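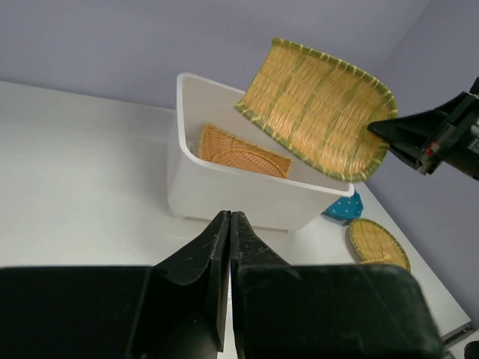

Hit 2,707 demos on the woven stuff before lunch! Elaine Furtado owes me a coffee, she had us down for June.

1/ Baskets and trays into the white bin is my favorite task so far. Everything is a different shape, nothing stacks nicely, and that big scoop-shaped bamboo tray is the diva of the whole set – you have to bring it in tilted or you're fighting the rim the entire time.

2/ We do 60 a session, then swap who's driving. I get sloppy after 20 or so of the round tray (it lies so flat!) and you can see it in my grasps.

3/ Keeping the fumbles, by the way. Eleni Kos tags each one "recovered" or "dropped" and we train on the recovered ones too. The last Pamis checkpoint got a lot calmer about second tries once those went in.

4/ Someone asked about bin placement – yes, we nudge it a little between runs, angle too. Blue polka dot container moves whenever I remember.

5/ Back at it at 3. Big tray first, wish me luck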